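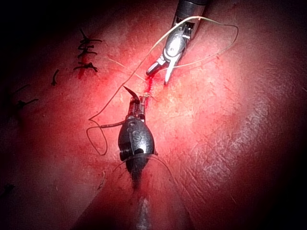
A join puts two tables side by side by matching the values in a column they share, which we call the key. Last week we read files one at a time and they mostly behaved. Today we have two of them, and they will not. You want the arrangement you see with the two surgical instruments: a slender one coming in from the top, a larger one from the bottom, quite different tools, and a single short red cut that both of them are there for. Your tables may differ in size, shape and general hygiene, but they have to meet at the same place. If you can't say in one sentence what that place is, put the keyboard down until you can.

Week 9: Joins, keys and where the extra rows came from

Before you start

You need the two files from the Tetstead practice set, customers.csv and orders.csv. The customers file has 300 rows and the orders file has 200. Write those numbers on a piece of paper. Yes, paper. You'll be glad of it later, when your screen is full of something else.

Load them both as we did before and look at the column types straight away:

 customers <- read.csv("customers.csv")
 orders <- read.csv("orders.csv")
 str(customers)
 str(orders)

Customer numbers in one file may be read as whole numbers and in the other as text. Some software will refuse to join them, some will convert one quietly, and a few will hand you an empty table with every sign of pride. A customer number is a name that happens to be made of digits. You will never take its average. Store it as text in both tables:

 customers <- read.csv("customers.csv", colClasses = c(cust_id = "character"))

Do the same for orders. The leading zeros will then survive as well, and there are leading zeros. Ans Van Damme typed them in herself for your benefit.

The kinds of join

Inner join: keep only the rows whose key turns up in both tables. Tidy, quick, and very good at losing things without mentioning it.

Left join: keep every row of the first table and add what can be found in the second. Where nothing is found you get missing values. I'd like this to be your usual choice, as the gaps stay where you can see them.

Full join: keep everything from both sides. Useful when you're investigating, seldom something to give to a colleague.

Anti join: keep the rows of the first table that have no match in the second. Students skip this one every year. It is the most useful of the lot and I will go on saying so.

In base R the first three are all merge(), with a change of argument:

 merge(orders, customers, by = "cust_id")
 merge(orders, customers, by = "cust_id", all.x = TRUE)
 merge(orders, customers, by = "cust_id", all = TRUE)

Note that merge() sorts the result by the key unless you tell it otherwise. If the order of your rows meant something, it has now stopped meaning it. Add sort = FALSE if you like, then read the help page, which says that the rows come back in an unspecified order. Keep a row number column of your own if you care. 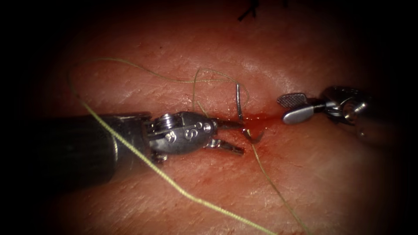
What a key has to do

For a lookup such as ours, the key must be unique in at least one of the tables. One customer, many orders: fine. Each order finds its one customer and the left join gives you 200 rows back, the same as you put in. Check your piece of paper.

If a customer appears twice in the customers file, every order of theirs comes back twice. Nothing complains. The totals go up, the person who asked for the report is delighted, and the trouble arrives in October with the auditors.

Test for it before you join:

 any(duplicated(customers$cust_id))

You want FALSE. If you get TRUE, go and look at the offending rows before you delete any. Two rows with the same number may be one customer who moved house, or two customers and a tired clerk. Only one of those is mended by unique().

Missing keys

By default merge() will match NA with NA. Every order with no customer number is then joined to every customer with no customer number, as if having nothing written down were a family resemblance. Databases mostly take the opposite view and say that NULL equals nothing at all, itself included. Move a script from one to the other and the row count changes, and you will lose an afternoon. To get the database behaviour in R:

 merge(orders, customers, by = "cust_id", incomparables = NA)

That works with a single key column only. With more than one, take the missing ones out first and keep them in a table of their own.

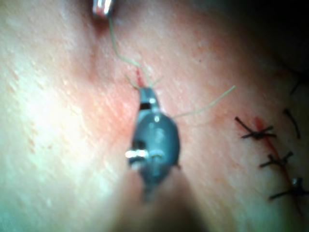 Spaces, capitals and other dirt

"Zudholm" and "Zudholm " are different towns so far as the computer is concerned. So are "Milura" and "milura". Clean both sides with the same function, never one by hand and the other by code:

 clean <- function(x) toupper(trimws(x))

Be careful with trimws(), which by default doesn't remove the non-breaking spaces that come in from web pages. They look exactly like spaces. Emilian Filip has a line of code for them, and I have put it in the shared folder with his comment left in, slightly edited.

Exercises

Si-woo Ban takes the first practical group and Ama Issahaku the second. Bring your script, with comments, on something other than your phone.

1. Left join orders to customers. How many rows come back? Explain any difference from 200.

2. Find the orders with no matching customer. Base R will do:

 orders[!(orders$cust_id %in% customers$cust_id), ]

3. Repeat exercise 1 with the key left as a number. Which rows have changed, and did R tell you?

4. Join on surname instead. Write 2 sentences on why you'd rather not have.

Reading: chapter 9 of the course notes, up to the part on indexes. Hae-won Choo covers indexes next week using the Bae tables, which are larger and have worse manners.

Search the notes Enter keywords Go

Last updated: Monday, March 30, 2020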